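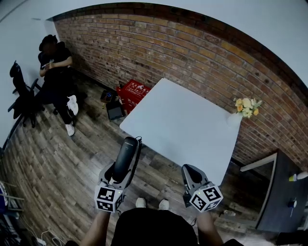 A seat by the white wall

From: Han-gyeol Seok
To: hirnorach-users
Date: 2 June 2026
Subject: Re: Cloud saves out of order after moving to the second drive

> I moved my game library to the second drive over the weekend and
> now Hirnorach wants to restore old saves every time I start the
> launcher. It lists 39 titles as "in conflict" and I know for a fact
> I haven't touched most of them in a year. If I pick "keep local" it
> goes away for that session and then it's back on the next start.
>
> I'm on the stable channel. The drive is formatted the way the wiki
> says and the games themselves run fine. I haven't tried the preview
> channel because last October it ate my controller profiles and I
> had to redo them by hand.
>
> Two questions:
> 1. Is there a way to tell it once and for all that the local copy
> is the right one?
> 2. Is it safe to delete the sync folder and let it rebuild?
>
> Pyo

Hi Pyo,

Please don't delete the sync folder yet. I'll get to that under your second question.

What you're seeing is a known problem with moved libraries. The launcher keeps a small index file for each title, and the index stores the full path to the save as well as the time it was last written. When you move the library, the path in the index no longer matches, so the client treats the save as a new file. Then it finds the server copy, sees two files with no shared history, and calls it a conflict. Choosing "keep local" settles the matter in memory, but on the stable channel the answer is never written back to the index if the old path is missing. That is why the list returns on the next start.

On question 1: yes, but you have to do it from the command line for now. Close the launcher completely, including the tray icon. Open a terminal in the Hirnorach program folder and run the index tool with the relink option, giving it the old library path first and the new one second. It prints one line per title. For a library your size it should be quick. When it finishes, start the launcher and leave it alone until the sync icon stops moving. The conflict list should be empty, or close to it.

If a few titles stay on the list, they are most likely ones that keep their saves outside the library folder. Some older games write to the documents folder whatever you tell them. For those, open the title's properties, go to the Saves tab and set the location by hand. After that "keep local" will stick.

On question 2: deleting the folder is safe only if the server copy is newer than the local one for every game, and from what you wrote it's the other way around. If you delete it now, the client will rebuild from the server and put the old saves over yours without asking. Copy the whole folder somewhere else before you do anything, including the relink. Mine is under 300 MB and I've had the account since the first public build, so space shouldn't be a worry.

As for the preview channel, the fix for the write-back bug is in preview build 18. I've been running it on both my machines with libraries on a second drive and have moved one of them back and forth to check. No false conflicts so far. The controller profile bug was a separate thing and was fixed in build 15, but I understand not wanting to go through that again. If you do switch, export the profiles first from Settings, Input, Export. They import cleanly on either channel.

I don't know when the fix will reach stable. It usually takes a few preview builds before anything in the sync code gets moved over, and the Udthorpe server change has to go out first – the new index format needs it. The relink tool will get you by until then and doesn't have to be undone when you update.

One thing to watch for: if you also play on a Hesard handheld, turn off its background sync before you run the tool. It will otherwise upload its own index while yours is half done, and you'll have the same list again on the PC with different dates on it. Turn it back on once the PC has finished its first full sync. I forgot this the first time and had to start over from my backup.

If the relink stops with a message about a locked file, the tray icon is probably still running. If it stops with anything else, send the last 15 lines of the log to the list, and say which title it stopped on. Please take your account name out of the paths before you post.

I've added a short note on relinking to the "Moving your library" page of the wiki. The old text there still said to remove the index files by hand, which did work two versions ago but doesn't anymore. Corrections are welcome, especially from anyone who keeps the library on a network share, as I haven't tested that.

Han-gyeol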